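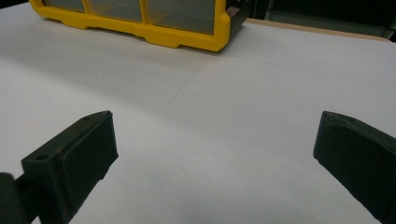
Organizador de marco amarillo con frentes translúcidos, sobre mesa blanca.

Arolero — Cajonera modular para taller y costura
Ref. 584

Descripción

Llevo años guardando botones, corchetes y bobinas en latas de galletas, y la primera vez que monté una Arolero en mi mesa me pasé la tarde entera cambiando cosas de sitio (¡y encantada!). Es una cajonera pequeña para todo lo que se pierde: agujas de máquina, canillas, ojales metálicos, automáticos, alfileres de cabeza de vidrio, tizas. La hemos incorporado a la tienda en enero y ya la usamos en las tres mesas del aula de patronaje.

Lo que más me gusta es que los cajones se sacan del todo. Te llevas a la máquina el de las canillas, lo dejas al lado mientras coses y luego vuelve a su hueco. Tienen un tope suave al final del recorrido; para extraerlos hay que levantar un poco el frente. El primer día cuesta cogerle el truco, al segundo ya sale solo.

Los frentes dejan adivinar el contenido, pero si guardas hilos de tonos parecidos te recomiendo etiquetar igualmente. Entre un azul marino y un negro, con luz de tarde, me he equivocado más de una vez.

Características

Marco: plástico amarillo
Cajones: 12, todos extraíbles
Profundidad del cajón: 200 mm
Separadores interiores: 5, se colocan en cualquier cajón
Apilable: sí, con otro módulo igual
Montaje: viene montada
Limpieza: paño húmedo y jabón neutro, sin alcohol ni disolventes

Qué cabe en cada cajón

Con los separadores puestos, un cajón admite las canillas de una máquina doméstica en dos filas, de pie. Sin separadores entran bien las cremalleras cortas enrolladas, el bies en madejas pequeñas y los paquetes de agujas dobles. Las tijeras de bordar caben en diagonal. Las de sastre no, ni lo intentes: para esas tenemos la bandeja Urnow, que va aparte y se coloca encima del módulo.

Los conos de overlock tampoco entran tumbados. Nos lo preguntan mucho en el mostrador.

Para quien hace bisutería es una maravilla. Las cuentas de rocalla pueden ir sueltas en el cajón, aunque yo las pongo en bolsitas con cierre y así no hay disgustos si el cajón se vuelca.

Apilar dos módulos

Se apoya uno sobre otro, con los cuatro pies en las muescas del marco inferior. Más de dos no lo aconsejamos sin fijarlos a la pared. El juego de escuadras Plullbridge sirve para esto y trae los tornillos; los tacos hay que comprarlos según el tipo de pared. Si vas a guardar piezas pesadas (remaches, imanes, hebillas), mejor en los cajones de abajo.

Accesorios compatibles

Etiquetas adhesivas Yeoh, se despegan sin dejar resto
Bandeja superior Urnow
Escuadras de pared Plullbridge
Separadores de recambio Arolero, se venden sueltos

Opinión de una clienta

«Tenía mis dudas con el color y ahora no lo cambiaría. Localizo la cajonera desde la puerta, incluso con la mesa llena de retales. Los cajones corren finos. Uno me llegó un poco duro y se arregló sacándolo y volviéndolo a meter.» — Imani Strickland

Envíos y disponibilidad

Hay unidades en tienda y en almacén. Los pedidos hechos antes del 24 de marzo salen con un juego de etiquetas Yeoh incluido, hasta que se acaben. Va en caja doble, con los cajones sujetos con una cinta de papel que se retira sin tijeras.

Si algún cajón llega rajado, mándanos una foto y te enviamos ese cajón suelto, sin devolver la cajonera completa.

Recogida en tienda: preguntar en la mesa de corte, al fondo a la derecha.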